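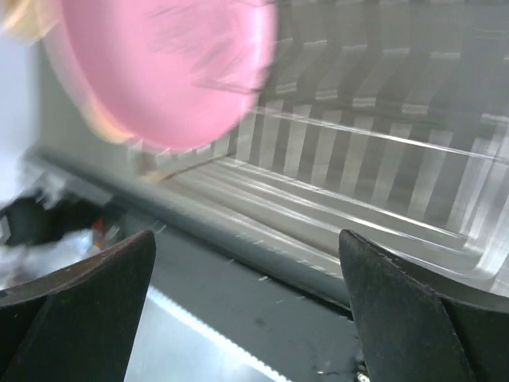 How long does it take to get a small apartment back in order after a month of letting things slide?
In my case, three evenings and one long morning, with a good deal of tea in between.

I had been blaming the apartment, you see. When we moved into the building on Stinduner Street I told everyone that 340 square feet would be plenty, and then January came and I stopped putting anything back where it lived. The mail went on the chair, the chair went in front of the closet, and after that the closet might as well have belonged to the neighbors.

My grandmother kept a house not much bigger than this one with four children in it, and I called my mother to ask how on earth she did it. My mother laughed for quite a while and then said that Grandma did a little bit after every meal and never sat down until it was done. I don't have that kind of character, but I do have a kitchen timer, so I set it for twenty minutes after supper and started with the dishes and the clothes, which are the two things that breed in this place if I turn my back on them.

The clothes were the easier half. I hung up what I wear all the time and made a pile of what I don't, and the pile came to the height of my knee! There was a sweater in there from my Lusov days — itchy, too short in the arms, and I still held onto it for a good ten minutes before I let it go. A few red and green things stayed on their hangers. I am a sucker for red and green, and not only at Christmas.

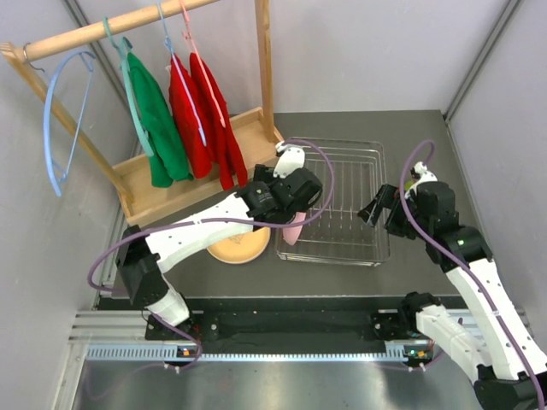 The paper problem

Paper is where I really came undone. I had kept every bill and flyer since the move, plus the manual for the Surnilix heater, which I have never once opened (the manual, I mean; the heater runs all winter). I sorted it at the table over two evenings and sent almost 100 envelopes to the recycling bin, and I can't say I have missed one of them.

What helped was having one folder for things I have to do something about and another for things I only have to keep. I used to have eleven folders with lovely labels, and I could never remember whether the water bill was "home" or "monthly," so it went on the chair.

The recipes I kept. Most are clipped from the back of bags, and there is one for lentil soup from the Subramaniam grocery down the hill that I make every other week — more cumin than it asks for, and a squeeze of lemon when I have one.

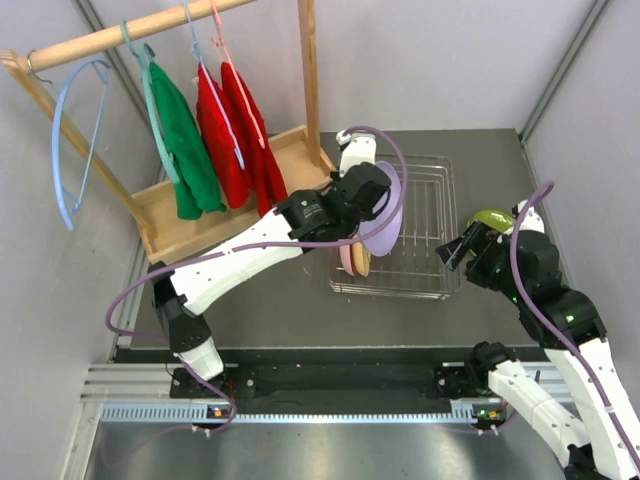

I made a double batch of it on the last morning, with the windows open and the radio on, and ate the first bowl in the good chair by the closet, now that there was room to sit in it. I still haven't touched the drawer under the oven. That one can wait until the weather warms up, and I'll write about it then if I find anything interesting in there.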